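Hirnex Field Case 70: long-term review

The Hirnex Field Case 70 is a hard transit case of the sort used by army units, defence contractors and their suppliers to move radios, optics and test sets. The 70 stands for its capacity in litres. I look after equipment for a small firm that repairs vehicle intercoms and headsets under a defence support contract, and we bought two of these in December to replace a pair of older Ondmont cases with cracked lids.

First impressions were mixed. The shell is thick and stiff, with moulded ribs on all four sides, and it stacks squarely on the older cases we kept. The finish is a flat olive that shows scuffs from the first week. The lid gasket was seated properly on one case and had a twist in it on the other. I pushed it back into the groove by hand and it has stayed there.

There are six latches. They are stiff enough that I open them with the heel of my hand, and anyone in thick gloves will find the two at the corners awkward. The older Ondmont had a wider tab and was easier. On the other hand, the Hirnex latches can be changed with a screwdriver, and a spare set comes taped inside the lid. With the Ondmont you had to send the whole case back.

Empty, ours weighs 11 kilos on the stores scale. Loaded with headsets, cable looms and a bench power supply it came to 44, and at that weight it is a two-person lift. The side handles are wide enough for a gloved hand and don't pinch. The single end handle, used for towing it on its wheels, has a bit of play in it and rattles on rough ground. The wheels are fine on concrete and poor on gravel.

Foam is sold separately. Natent make a cut-to-order insert that fits, and we ordered that for one case. For the other we used the Hirnex pick-and-pluck foam, which is cheaper and sheds crumbs for weeks. If you are packing anything with open connectors, pay for the Natent insert or put the parts in bags first. The Natent order form asks for depth in millimetres from the lid side, and I got that wrong the first time.

The pressure valve is automatic. The old ones had a manual screw that people forgot to open after air freight, and then they couldn't get the lid up. We have sent one Hirnex case by air to a depot at Nam and back, and it opened normally at both ends. Everything inside was in its place and dry. 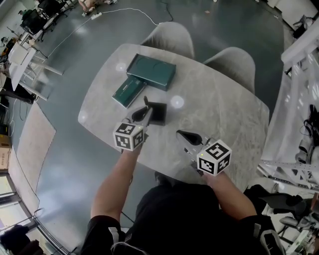

For water, I left one case out in the yard through a night of heavy rain with newspaper inside. The paper was dry in the morning. I have not put either case under water and don't intend to. The maker's sheet covers immersion, but our work doesn't call for it.

Labelling could be better. There is one recessed panel on the front for a stock number, and it is too small for the standard contract label we have to use. We ended up sticking ours on the lid, where it gets scraped whenever another case goes on top. A second panel on the end would solve it.

The price was up to 53 pounds more per case than the Ondmont, depending on the supplier, before foam. I think the replaceable latches and the valve are worth that if the case is going to travel. For something that sits on a shelf in stores, buy the cheaper one.

I would buy the Hirnex again for the van and for air freight. Check the gasket when it arrives, and order the foam at the same time as the case, as ours took three weeks to turn up.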